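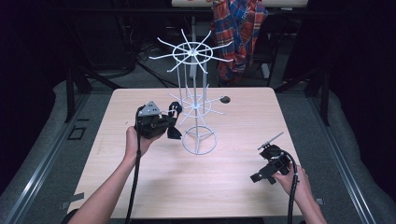
Gradodow revises permit terms for small-goods counters

Single-table sellers move to a separate fee band in February; floor loading and aisle rules remain unchanged

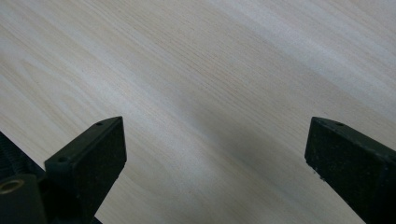 By the Brendard business desk
Filed from Gradodow, 4:40 p.m.

Gradodow will introduce a separate permit band for small-goods counters in February, replacing the flat rate now charged to all sellers in the covered market and the two station arcades.

Under the revised schedule, a counter made up of one table and freestanding tabletop displays will pay 498 a year. Counters with fixed shelving, a powered cabinet or a second table stay in the standard band at 569. Both figures include waste collection and exclude electricity, which is metered per pitch.

The market office has 104 active permits on its register. It has not published an estimate of how many will change band. Permit holders do not need to reapply, but they must return a one-page declaration of the equipment used on the pitch. Holders who do not return the form will be billed at the standard rate.

Height limits have been rewritten. The present rule measures a display from the floor, which has led to disputes where tables of different heights stand side by side. The new text measures from the table surface. Rotating stands are allowed if the full sweep of the arms stays inside the table edge, with goods hanging. Clip-on extensions that project over the aisle are no longer accepted in either band.

Aisle width and floor loading limits carry over from the present terms. So does the ban on storing stock under tables in the arcades, which was set by the building insurer.

Mihăilă, a wholesaler of cards, key rings and costume jewelry that supplies sellers in the market, said in a written statement that it expected more orders for narrow-base stands and would hold extra stock at its Baltilgate warehouse. The firm did not give volumes.

The market recorded over 2795 individual pitch-days last year. Permit income goes to the building account, and the lower band is to be funded by ending the early-payment discount. Sellers who have already paid for the coming year at the discounted rate will keep it until their permit expires.

The declaration form is available at the market office counter. Completed forms may be handed in there until noon on the last working day before the change takes effect.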